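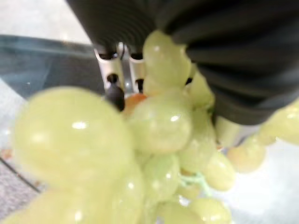
Veltberg fruit robot plan goes back for a second round of arithmetic

Veltberg's Bawa catering company has put off a decision on its humanoid robot purchase until December, after discovering that the robot was the easy part of the budget.

The company wants a machine that can pick up a bunch of grapes, put it in a bowl and carry the bowl to a table. People have been doing this for a long time at a fairly reasonable rate. The plan, which goes by the name Jirkomum, would hand the job over at one site to start with, with more to follow if the numbers hold up.

So far the numbers are doing what numbers do. The first draft of the budget had one line for the robot and one line marked "other." By the second draft, "other" had grown its own page. It now covers spare fingertips, replacement sleeves for the hands, cables, floor tape, a service plan and a sum for fruit. The fruit was an oversight. A robot in training goes through a lot of grapes, and the first draft had set aside money for none.

The revised figure is $2000 for the training period, all of it produce. Bawa has asked its usual supplier for a volume price and has been told, politely, that there are bigger customers.

Wasstead, the dealer handling the sale, has quoted two ways of paying. Bawa can buy outright, with 75 percent due on signing, or lease for 3 years with parts included. The lease costs more by the end. It also covers the hands, and the hands are where the worry is. Grapes are soft and bowls are hard, and the same set of fingers has to be polite to both.

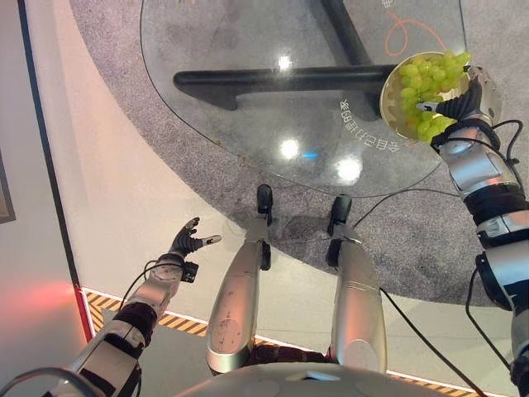
Kitchen staff, who were asked for their views late in the process, sent back a page of them. They want to know who wipes down the hands between batches, where the thing gets parked at lunch, and whether the yellow and black tape on the floor is going to run past the dishwasher. They'd also like to see a bowl set down on glass a good many times before it goes anywhere near a paying guest. The company says these are fair points and has added two more lines to the budget.

There is some feeling in the office that a simple fixed arm would be cheaper and would get on with it. The case for the humanoid is that it could be moved to other work between meals - folding napkins was mentioned, and then mentioned less. Wasstead will price both, along with a delivery date. The current wait for the humanoid is 7 months, so nothing would arrive in time for the holiday rush.

One thing has been settled. The tables stay. An early proposal to replace Bawa's round glass tops with something easier for a robot to see came with its own quote, and that quote was read once and filed.

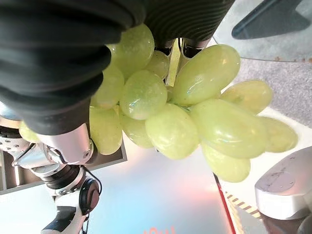

When would a robot start serving in Veltberg?

Next summer at the earliest, if Bawa signs in December and the quoted wait holds. The training period comes after delivery, and guests would see the machine only once that is over. Until then the fruit goes out by hand, as it does now.

Wasstead's prices are good through the end of the year. The grape quote runs out sooner.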